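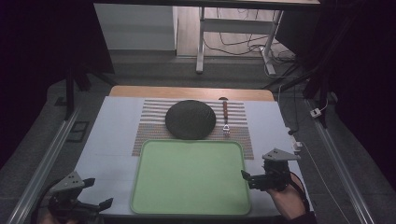 Used car valuation rests on three things: age, mileage and condition. Age and mileage are on paper and take a minute to check. Condition has to be judged, and it is where most trainees lose marks. Start with surfaces, and practise on household things before you go near a car. A matt dark grey plate and a flat light green tray give the eye very different work, and so do a matt dark bumper and a pale door panel. Dark trim hides scuffs, so look at it from a low angle. Pale paint shows chips well but hides a poor colour match between panels.

Reading time: 3 minutes
Print this page | E-mail this page

Session 3: Inspecting a used car
Notes by Waltraud Wieser

1. Bodywork
Walk round the car once without touching it. Then go round again and compare the gaps between panels, left side against right. An uneven gap at the bonnet or boot often means a past repair. Ask for the invoice. A repair is not a fault in itself, but an undeclared one lowers the price.

2. Tyres
Write down the make, size and tread depth of all four. Wear on one edge only points to alignment or suspension trouble. Four different makes on one car usually tell you how the last owner spent money.

3. Interior
Check wear on the pedals, the steering wheel and the driver's seat against the mileage shown. Lift the boot carpet and feel the spare wheel well for damp.

4. Starting and driving
The engine should be cold when you arrive – put a hand near the bonnet before you speak to the seller. Listen for rattles in the first 15 seconds. On the road, brake firmly once from a moderate speed and note any pull to one side.

5. Working out the figure
Begin with the guide price for age and mileage, then take off the cost of each item found. Round to the nearest 100. Show every deduction on the sheet, including small ones.

For next time
Read the Restrepo case in the course folder and fill in a blank sheet for it. Percy Escobar will take the session on service histories. Hand sheets to Milagros Ríos before the start. Late sheets are marked but not returned.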